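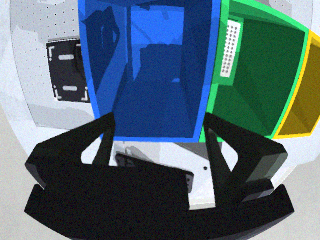

Is the Lernitholm simulation kit a sound basis for setting up a bin-handling cell before the hardware arrives? For a workshop with one technician trained in calibration, it is, provided the camera settings are checked by hand at the outset.

The kit supplies a simulated arm, a hole-grid mounting plate, a wrist camera model and a library of bins and marker tiles. The training department at Turstead used release 2 for one term to prepare a nesting task, in which colored bins are stacked one inside another. Fidel Montecinos was responsible for the cell layout, and Facundo Henríquez maintained the calibration records. This review covers setup and upkeep. Grasp planning was outside the scope of the evaluation.

Installation

The installer ran without difficulty on the department's older workstations. Building the first layout took 40 minutes, most of it spent on the mounting plate, whose position must be typed in as offsets from a corner of the grid. The manual measures from the near left corner – the software measures from the far one. Lernitholm should correct this page. 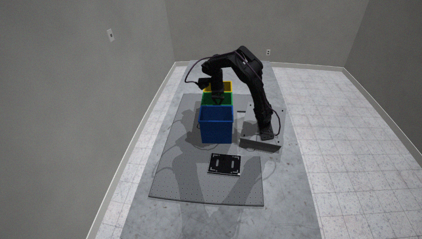

Calibration is the strongest part of the kit. The routine compares the stored tile position with the position reported by the camera and writes both to a log. Placement of the marker matters more than the manual suggests. With the tile lying flat in front of the stacked bins, as in our layout, it stays in open space while the fingers reach down into the upper bins, and its white corner marks remain easy to tell apart from the plate. The log held 232 entries by the end of the term and could be searched by layout name, a considerable help to Mr. Henríquez when two layouts had been saved with the same offsets.

The wrist camera

The wide-angle lens model is convincing, and straight bin rims bend noticeably toward the edges of the view. Technicians should enter the lens values for their own camera before saving any reference positions. The default profile loads again whenever a layout is copied, and the software gives no warning. We now keep the correct profile in the shared Astow folder and reload it as the first step of every session.
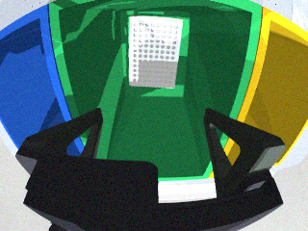
Wrist camera view over the green bin, with the blue and yellow bins to either side.

Upkeep

Routine care is light. The log should be archived monthly, and the collision shapes rebuilt after any change to the finger models. Error 906 appeared twice during the term, both times after a finger file had been replaced while a layout was open. Closing the layout and rebuilding the shapes cleared it. The Gaete support desk answered our first inquiry the next morning and our second after a week.

Assessment

The kit is recommended for training departments and small integrators, with reservations about the manual and the handling of lens profiles. Departments working with a single fixed layout may find the basic edition adequate. The log search is available only in the full edition, and Turstead has renewed its license on that ground.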